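Pedido de suporte – Guia de destinos Plinutness
Assunto: população e texto errados na página da cidade de Stirnlow
Estado: em aberto
Prioridade: média (pedi alta, baixaram)

Cúc Hà, 09:14
A ficha de Stirnlow no guia diz que a cidade tem 200 habitantes. Eu moro em Stirnlow. Só na minha rua deve haver mais gente do que isso. A mesma ficha chama-lhe «centro de negócios internacional», o que com 200 pessoas seria um feito. Peço a correção dos dois pontos, e já agora gostava de saber de onde saiu o número.

Suporte, Thịnh Đào, 10:02
Obrigado pelo contacto. Limpe a cache do navegador e abra a ficha de novo. Algumas páginas antigas ficam guardadas.

Cúc Hà, 10:20
Limpei. Abri noutro navegador e no telemóvel. Continua 200. Não percebo como é que a minha cache ia inventar uma população, mas fiz o teste.

Suporte, Thịnh Đào, 11:37
Reproduzido do nosso lado. O valor vem da importação de Zomside, a base que alimenta as fichas das cidades pequenas e médias. Em Zomside o campo «população» de Stirnlow está vazio. Passo ao Bořivoj Charvát, que trata da importação.

Bořivoj Charvát, 14:05
Encontrei uma explicação possível. Quando o campo vem vazio, o importador lê o campo seguinte, que é a altitude em metros. Stirnlow fica a 200 metros. Corrigi a regra e mandei atualizar a ficha. Deve aparecer bem dentro de uma hora.

Cúc Hà, 15:31
Passou mais de uma hora. Agora diz 506 habitantes. Pergunto se isto é a distância a alguma coisa. 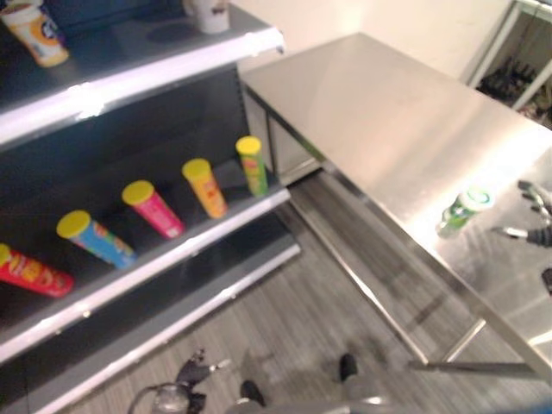

Prateleiras e mesa de inox.

Bořivoj Charvát, 16:10
O 506 é o código postal abreviado. A ordem das colunas mudou na versão de novembro do ficheiro e a minha correção assumia a ordem antiga. Retirei o número por completo até haver fonte. A ficha mostra «sem dados».

Cúc Hà, 16:22
Prefiro «sem dados». Mas quantas outras cidades têm a altitude no lugar da população? A ficha de Lã também me parece estranha: tem exatamente os mesmos dois parágrafos de Stirnlow, incluindo o «centro de negócios internacional» e os «muitos festivais». Lã não tem festivais que eu conheça.

Tshepo Tshabalala (conteúdos), 17:48
Confirmo que o texto de Lã e o de Stirnlow saíram do mesmo modelo. São frases de preenchimento que deviam ter sido substituídas antes da publicação. A Oanh Từ vai rever as duas fichas à mão. Sobre as restantes cidades, o relatório automático não assinala erros.

Cúc Hà, 18:03
O relatório automático também não assinalou Stirnlow – foi preciso eu escrever. Não o tomava como prova de nada. Sugiro comparar as colunas de população e altitude em todas as fichas e ver onde coincidem.

Oanh Từ, 18:40
Fiz essa comparação para as fichas importadas desde novembro. Há coincidências noutras cidades; juntei a lista ao pedido e retirei os valores. O texto de Lã já está sem os festivais. O de Stirnlow fica para amanhã, falta-me uma fonte para a parte do porto.

Cúc Hà, 18:52
Stirnlow não tem porto. Não fechem o pedido, por favor.

Suporte, Thịnh Đào, 19:05
Fica aberto. Parágrafo do porto marcado para remoção.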